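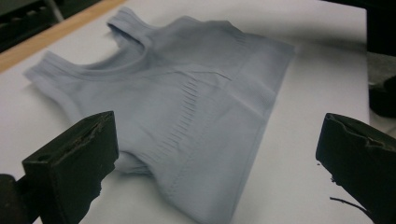 Viltness is a list of secondhand activewear sorted by how each piece is knitted and how it should be folded for storage. It covers 3858 garments, one row per garment. Tops make up 2631 of the rows and the rest are leggings, shorts and socks. Seamless-style tops get the most columns, because a single piece can change texture several times: the pale blue-gray sleeveless one has ribbed straps, a narrow ribbed trim at the neckline, a band of short slit-like ribs across the middle and smoother knit below that. Each of those goes in its own field.

## Files

- `garments.csv`: the main table
- `folds.csv`: fold codes and what they mean
- `notes/`: sorting notes, one text file per box

## Columns in garments.csv

| Column | Content |
|---|---|
| `id` | number on the paper tag |
| `type` | tank, bra top, tee, legging, short, sock |
| `color` | plain color word, two at most |
| `strap` | ribbed, flat, bound, none |
| `neck` | scoop, crew, V, other |
| `band` | texture under the bust, blank if none |
| `body` | smooth, ribbed, mesh, mixed |
| `fold` | code from `folds.csv` |

Colors were entered in daylight near the window. Gray and lavender get mixed up a lot, so search for both.

## Folding

Knit tops are laid flat, straps smoothed out, and any fabric rolled underneath is pulled free before folding. Code K2 is in half lengthwise, then in thirds from the hem. K3 is the same with the straps tucked inside. Don't hang anything marked `strap: ribbed`.

## Known problems

- 705 rows have no `neck` value. They came from the Kunar boxes, which were entered before that column existed.
- `band` was free text until June. Old entries such as "ridges" and "slits" have not been merged.
- Umitz size labels don't match the other makers' sizes. Use the measured width in the box notes.

Corrections go to Algirdas Šimkus. Include the tag number and the box name.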